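Chapter 6
What Clothes Are Made Of, and What the Label Leaves Out

Ask someone what their shirt is made of and they will usually turn to the label. It says cotton, or polyester, or some mixture of the two with a percentage beside each, and there the matter rests. This chapter takes a less trusting line. The fibre label is a short statement, made by a seller, about one property of a complicated object. It is often accurate. It is also asked to carry far more weight than it can bear, by shoppers, by laundries, by museums and, it has to be said, by textbooks.

In Chapter 5 we looked at spinning and saw that two yarns of the same fibre can differ more from each other than either does from a yarn of something else. The same difficulty follows us into finished cloth. A loosely knitted cotton and a tightly woven cotton share a name on the label and very little else. One stretches, the other hardly at all. One pills at the elbow within a season. A student who has learned that "cotton breathes" will find the sentence true of the first, doubtful of the second, and false of a third cotton which has been coated with wax.

What you should be able to do after this chapter

Explain the difference between a fibre, a yarn and a fabric, and say which of them a given claim is about.
Tell a knit from a weave by hand and by eye.
Describe four simple tests for identifying fibres and the ways each can mislead.
Read a product claim and decide what evidence would be needed to support it.

Words used in this chapter

Fibre: the raw strand, natural or manufactured, before it is spun.
Yarn: fibres twisted or otherwise held together in a continuous length.
Knit: a fabric made of interlocking loops.
Weave: a fabric made of two sets of yarns crossing each other.
Finish: anything done to the fabric after it is made, such as brushing, coating or shrinking.
Hem: an edge folded over and stitched down.
Hand: the feel of a fabric, a word used with great confidence by people who seldom agree on what it covers.

6.1 The trouble with "natural"

Few words in the clothing trade do as much work as "natural", and few are so rarely examined. Wool comes from a sheep. By the time it has become a machine-washable jumper it may have been scoured, treated with chlorine, coated with a thin layer of resin, and dyed. Viscose begins as wood pulp and ends as something no tree would recognise. Is it natural? Sellers have answered both ways, depending on the year and on what the customer seemed to want.

None of this makes the treated wool a bad product. Many people would not own a wool jumper at all if it had to be washed by hand. The complaint is with the word, which invites us to stop asking questions at the point where the interesting ones begin. How much water was used? What was the dye, and how firmly is it held? How long will the garment last in wear? "Natural" answers none of these.

The opposite habit is just as lazy. "Synthetic" is often used as a term of abuse, as though polyester were a single thing. It can be made into stuffing, sailcloth, sewing thread or a fleece blanket. It sheds small fibres in the wash, which is a real cause for concern, but so do other fabrics, and the amount depends heavily on how the yarn was made and how the cloth was finished. Be wary of any ranking of fibres from best to worst which does not first say best for what.

6.2 A claim worth picking apart

The following case is used in several of the exercises in this chapter, so read it slowly.

A small company named Closix sold a sports fabric under the name Fliltudov. Its leaflet stated that the fabric "dries in 16 minutes" and "stays fresh for 400 wears". Vasiliki Kouris, who taught textile science at a technical college, asked the company how these figures had been reached. She was sent a single page.

The drying figure came from a square of fabric no wider than a hand, wetted with a few drops of water and hung in front of a fan. It was a fair measurement of that square. It told a runner nothing about a whole shirt, soaked through and hung in a cold bathroom in November. The square had no seams, no collar and no double layers, and those are the parts of a garment which hold water longest.

The second figure was weaker still. No one had worn anything 400 times. A sample had been rubbed by a machine until its surface began to show damage, and the number of rubbing cycles had been turned into "wears" by a rule the page did not give. As for "fresh", the page did not mention smell at all.

Kouris wrote the case up for her students and left them with one question, which we borrow: which part of the claim could be mended by a better test, and which part could not be tested until somebody decided what it meant?

Notice that nothing on the page was a lie in the ordinary sense. The numbers existed. They had simply travelled a long way from the thing that was measured to the thing that was promised, and at each step a little more had been assumed. You will meet this pattern again, in Chapter 9 on sun protection and in Chapter 11 on recycled content.

6.3 Judging by touch

Handling cloth is the oldest way of judging it, and buyers with long experience can be impressive. They can also be wrong, and the usual stories about them leave that part out.

Antigoni Chrysikopoulos ran a blind trial with a group of cloth merchants at the Giannakopoulos warehouse. Each was handed swatches inside a covered box and asked to name the fibre by touch alone. There were 88 judgements in all, and 17 of them were wrong. That is a good score, much better than guesswork. But when she looked at where the mistakes fell, nearly all were on fabrics which had been brushed or softened after weaving. The merchants were reading the finish and reporting the fibre.

We should be careful with this result too. The group was small, the swatches were chosen by the person running the trial, and a merchant's hands are not everybody's. What it does suggest is that touch is a fair guide to the surface of a cloth and a poor guide to what lies under it. A softener that washes out after a few launderings will have done its job in the shop.

6.4 One garment, several fabrics

There is a further problem with the single label. Most garments are assemblies. A winter coat may have an outer cloth, a lining, an interlining, wadding, pocket bags and thread, all of different fibres. Even a simple top may have panels that differ in more than colour, and hems and seams add thickness and stiffness wherever they run. When a garment fails, it tends to fail where two materials meet: a lining shrinks and the outer cloth puckers over it, or strong thread slowly saws through a soft knit.

For this reason the first step in any honest examination is to take the parts one at a time. Pick up each panel separately between the fingertips, hold it clear of what is behind it, and look at both faces. Record what you find before you read the label, and keep the two records apart. The old Dilik workbooks, still found in some college cupboards, told students to copy the label out first. It is hard to think of a better way of making sure that they would see what they expected.

Stains deserve a word. A pale panel shows marks that a dark one hides, so it is easy to conclude that the pale fabric stains more readily. It may. You cannot know that from looking at a used garment, and you should not write it down as a finding.
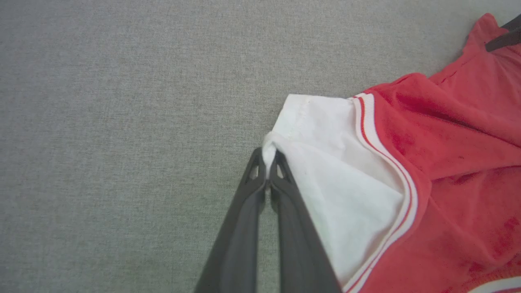

Fig. 6.1 A fold of the white inner panel of a red garment, lifted at a point. A stitched hem runs along the panel's upper edge.

6.5 Four simple tests and their limits

The tests in this section need little equipment, and each has a long history of being trusted too far. We begin with the stretch test. Cut a strip of fabric along its length and another across its width, mark a short distance on each, and pull gently by hand. A knit will usually give noticeably in at least one direction, while a plain weave will give very little unless it contains an elastic yarn or was cut on the slant. Write down which way each strip was cut before you pull it. Most of the muddled results we have been shown over the years came from strips that had been mixed up on the bench.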